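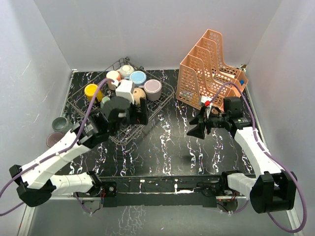
Mug rack on the black counter, with two more mugs over at the left edge.

Evley Kitchen Corner Check, July
Room 362, Truditz building
Result: pass with comments

I do this walk-through every month and I always end up writing more than the form has room for, so the comments are typed out underneath each line. Skip to the to-do list at the bottom if you're in a hurry!

1. Rack sits flat and doesn't rock
OK. I gave it a push at each corner and it stayed put. It's set at an angle on the counter, which I know bugs a couple of you, but there's no rule about that and I'm not going to make one up.

2. Rack rods and edges free of sharp spots
OK. Ran a dish towel over the whole grid to see if it would snag (do it this way, please, and not with your fingers). No snags. The two little round knobs on the back edges are both tight.

3. Rack loaded safely
OK with comment. The mugs are mostly bunched up toward the back, and the front is wide open. Nothing is stacked on anything else, so it passes, but spread them out a little! Rims bang together when somebody grabs one from the middle, and that's how we got the chip last time.

4. Mugs stored upside down
OK. Most of them are, and the rack looks nice that way with all those colors – the bright yellow one cheers me up every single time.

5. No mugs near the counter edge
NEEDS ATTENTION. The dark gray-green one and the dusty mauve cup were both outside the rack on the left. There's room in the rack. I moved them over when I was done writing this part. If a mug is waiting to be washed, it goes by the sink, and if it's clean it goes in the rack, and that covers every mug I can think of.

6. Chips, cracks and loose handles
OK with comment. I picked up each mug, turned it around under the light and wiggled the handle. Everything held. The big mauve-gray one has a hairline mark inside near the bottom that I think is only a tea stain (it didn't catch my fingernail), so I'm leaving it in use and will look again next month. If you find a chip you can feel, don't put the mug back. Wrap it in newspaper and put it in the bin marked BROKEN.

7. Counter surface clean and dry
OK with comment. Black with white veins is a pretty pattern and a terrible one for spotting water. I couldn't see a thing from standing height, then laid a paper towel down and it came up damp along the back wall. Wiped it. Use the paper towel trick, it takes 5 seconds.

8. Paper kept away from the wet side
OK. The file organizer is over on the right, well clear of the rack. Keep it there. We lost half a stack of Rivera order forms to a puddle in the old room and I had to iron them. Yes, iron them.

9. Cleaning supplies labeled and put away
OK. The Grikix spray is under the sink with its cap on. The second bottle had a label so faded I couldn't read it, so I wrote a new one.

10. Floor in front of the counter
OK. Dry, nothing to trip on. The mat has a curled corner again, and I've flattened it with tape for now.

11. Outlets and cords away from water
OK. Tested the outlet nearest the sink with its test button, and it clicked off and reset like it should.

12. First aid box
NEEDS ATTENTION. Down to 18 bandages, which sounds like plenty until you see that nearly all of them are the tiny ones. I've asked for a box of the regular size.

To do before the next check:
- Space the mugs out, front part of the rack included
- Replace the floor mat (tape is not a mat)
- Restock bandages, regular size
- Recheck the mark inside the mauve-gray mug

I finished at 4:40 p.m. and left the signed copy on the inside of the cupboard door. If you disagree with any of it, write on it, there's a pen on a string.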